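Equipment Review: Nakska Simulation Package for Tabletop Manipulation

Prepared by the Listhorpe Technical Institute, Laboratory Planning Office

Purpose of the review

The Institute intends to equip a second manipulation laboratory during the coming budget cycle. Before committing funds to additional arms, the Planning Office was asked to determine how much of the introductory and intermediate work could be carried out in simulation, and whether the Nakska package was suitable for that purpose. The package was evaluated over 13 weeks, ending in June, on workstations already owned by the Institute.

Two other products were considered at the outset. The Girnel suite was set aside at the quotation stage because its license is tied to a single named machine. An in-house option, built on the existing Ebrahimi Laboratory code, remains available but has no assigned maintainer.

Installation and licensing

Installation was completed in one afternoon by technical staff. The license is floating, with seats released when a session closes, and this arrangement suits shared teaching rooms well. Departments should note that seats are released slowly after a crash - in one case a class began with three students unable to log in.

The annual fee is charged per seat, and updates are included for the length of the contract. Telephone support is not. Requests submitted through the vendor's web form were answered within two working days, although the answers to scripting questions were often brief.

Performance in use

Staff prepared 177 short exercises in which an arm works with plain colored blocks on a table. Most ran without adjustment. Contact between small objects and larger ones was stable, and scenes could be reset from a script without reloading the program. Exercises involving more than one arm section near the same object required smaller time steps and ran noticeably slower on the older workstations.

Rendering quality is adequate for instruction. Shadows are soft, surfaces are clean, and the shapes of the arm links are sufficiently detailed for students to judge clearance. The default backdrop is plain gray and the default table is nearly white. Reviewers found this helpful for checking object positions, but a white arm against a white table is difficult to read in places, and a darker table finish is recommended for classroom projection.

The camera controls are the weakest part of the product. Views cannot be saved by name, and a large object may hide part of the arm until the user moves the view by hand. Balanced placements, such as a small cube at the corner of a tall block, should be checked from at least two angles before an exercise is issued.
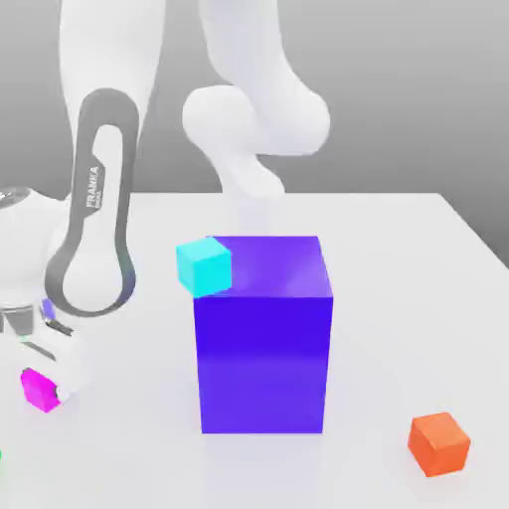
Budget considerations

Simulation does not remove the need for physical equipment. Students must still learn mounting, cabling, emergency stops and routine inspection, and these cannot be taught on a screen. The evaluation nevertheless indicates that early exercises can be moved to simulation, and that the number of new arms requested may be reduced by up to 3 without lengthening the queue for laboratory time.

Departments preparing a request should budget separately for seats, workstation memory and staff hours. The last of these was underestimated in the original plan. Writing and testing exercises took more time than installation and training combined.

Recommendation

The Planning Office recommends purchase of the Nakska package on a one-year contract, with renewal subject to improvement in the camera controls and in the release of seats after a crash. The older workstations should be replaced before multi-arm exercises are scheduled. Requests for seats should reach the Planning Office before the equipment list is closed.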